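家用滤芯小百科：从PP棉到活性炭，我知道的都写在这儿了

写这篇的起因很简单，家里亲戚朋友老问我净水器的事，问来问去都是那几样，我索性整理成一个词条，想到哪儿补到哪儿。我不是学水处理的，就是用得久、拆得多，有说错的地方欢迎留言来改！

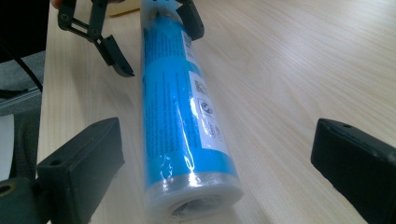 先说定义吧。滤芯，就是净水设备里真正干活的那个部件，水从它里面穿过去，一部分杂质留下来。外面那个壳子叫滤瓶或者滤壳，能用很多年，滤芯则是耗材，到时候就得换。很多人买机器的时候只看机器多少钱，不看滤芯多少钱，我第一台就是这么买的，后来每年换芯的钱加起来比机器还贵，心疼了好久。

【历史】

过滤水这件事古人早就在做了，砂子、木炭、布，手边有什么用什么。十九世纪欧洲城市开始大规模用慢砂滤池，那时候伦敦闹霍乱，大家才慢慢意识到水和病有关系。同一时期还流行过家用的陶瓷滤水器，样子像个大茶缸，上面倒水下面接水，现在古董市场上偶尔还能碰到。把滤材做成一根可以整根拔出来换掉的圆筒，就是后来的事了，先在工厂里用，然后才进了厨房。

【常见种类】

PP棉。全名叫聚丙烯熔喷滤芯，白白的一根，摸着像压得很紧的棉花。它管的是泥沙、铁锈这些看得见的东西，一般放在第一级。常见的精度是5微米，也有1微米的，数字越小拦得越细，但也越容易堵。我家楼龄老，水管里铁锈多，所以第一级我宁可用粗一点的，勤换。

活性炭。分颗粒炭和压缩炭两种，靠吸附来去余氯、异味和一部分有机物。颗粒炭水流快，但水容易从缝里抄近路；压缩炭（也叫炭棒）接触得更充分，阻力也大些。自来水那股漂白粉味，主要就是靠它。炭吸满了就不吸了，可外表看不出来，这点最坑人。

超滤膜。一束一束的中空细丝，孔径大概在0.01到0.1微米之间，能挡住大部分细菌，矿物质照样放过去。不用插电，也不出废水，我觉得水质本来就还行的地方用它挺合适的。

反渗透膜。就是大家说的RO膜，最细，连溶解在水里的盐类都能去掉绝大部分，烧水没什么水垢了。代价是要加压，还要排掉一部分浓水。（浓水可以接桶里拖地，我妈坚持了好几年，现在还在接。）

陶瓷滤芯。硅藻土烧的，堵了可以拿刷子刷一刷接着用，喜欢省钱的人很爱它。缺点是脆，我摔断过一根，刚买回来的。

离子交换树脂。这个主要是软化水，把钙镁换成钠。需要用盐再生，家里有中央软水机的朋友应该知道那一袋一袋的软水盐有多沉。

【尺寸和接口】

这一块真的是重灾区。通用规格里最常见的是10英寸和20英寸，还分细的和粗的（粗的俗称大胖），两端有平口的，也有插入式带胶圈的。各家专用的一体式滤芯就更乱了，长得差不多，卡扣差一点点就拧不进去。我有个土耳其网友叫Kadir Coşkun，我们是在一个讨论家装的论坛认识的，他给自己那台Rindside的机器买替换芯，连买了3次都不对，最后发现是同一型号出过两代，接口改了。所以我的建议特别朴素：把旧芯拔下来，拍照，量长度，量直径，再下单。

【什么时候换】

厂家给的时间都是参考值，跟你家水质、用水量关系太大了。一般来说PP棉三到六个月，活性炭半年到一年，RO膜两三年。我自己的习惯是看水流，明显变小了多半是前置堵了；如果水流没变但是有味道了，那就该想想是不是炭到头了。我去年11月换下来的那根PP棉，整根是红棕色的，我发到家族群里，群里安静了好一会儿，然后一下子有四个人问我链接。

顺便提一句，有些机器上的指示灯只是个计时器，到点就亮，并不检测水质。我之前用的Zimside就是这样，出门两个月回来灯照样亮了。

【更换步骤】

关进水阀，打开龙头把压力放掉，用扳手拧松滤瓶，下面垫个盆。取出旧芯，把瓶子内壁刷一刷，你会发现滑滑的一层，那是生物膜，别嫌烦，刷干净。检查胶圈，干了就抹一点食品级硅脂。新芯外面的塑料膜要全部撕掉再装（真的有人带着膜装进去然后打电话报修说不出水，我表哥）。装好以后慢慢开水，看看漏不漏。

新的活性炭一开始会出黑水，是炭粉，冲到清为止。我一般冲十来分钟，RO膜则按说明书来，通常头一两桶水都不要喝。

【存放】

没拆封的滤芯放阴凉干燥的地方，不要晒，不要冻。活性炭尤其怕串味，我曾经把它和樟脑丸放在一个柜子里，后果就不细说了。超滤膜和部分RO膜出厂的时候是湿态保存的，包装破了膜可能会干掉，干了的膜通量会下降，这种就别凑合了。

【几个常见的误会】

有人觉得滤得越细越好，其实还是看原水。也有人拿TDS笔测来测去，测出来80就觉得水不行。TDS测的是溶解性固体总量，很大一部分就是钙镁这类矿物质，跟细菌、余氯基本没关系，活性炭过滤前后数值差不多也完全正常。

还有人问旧滤芯能不能洗洗再用。陶瓷的可以，PP棉和活性炭我不建议，洗得掉表面，洗不掉里面。晒活性炭也没什么用，太阳那点温度远远达不到再生的程度。

旧芯怎么扔，各地规定不一样，我们这儿是按其他垃圾处理，塑料外壳能拆下来的我会单独放。有些品牌有回收服务，但要自己出运费，我寄过一回，后来就懒了。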